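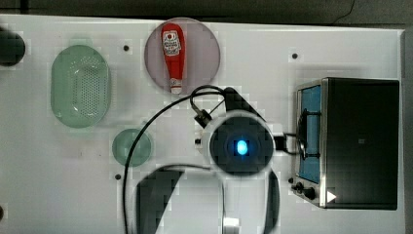 Fenna Dekker has always maintained that the Pladasley Parcel Circle began with a single box of socks, though the older members remember it as two boxes and a very long letter. The Circle is a military support charity in the town of Cludbridge, and it mails packages from home to service members stationed overseas (and, in quieter seasons, to their families as well). It was started by Delali Quaye, whose brother was then on his second deployment, and seven neighbors who met in her front room on Monday evenings.

In its busiest year the Circle sent 2,398 parcels, each with a handwritten note tucked inside, and it now has 172 members. Packing for the winter holidays begins in September, to allow for slow mail.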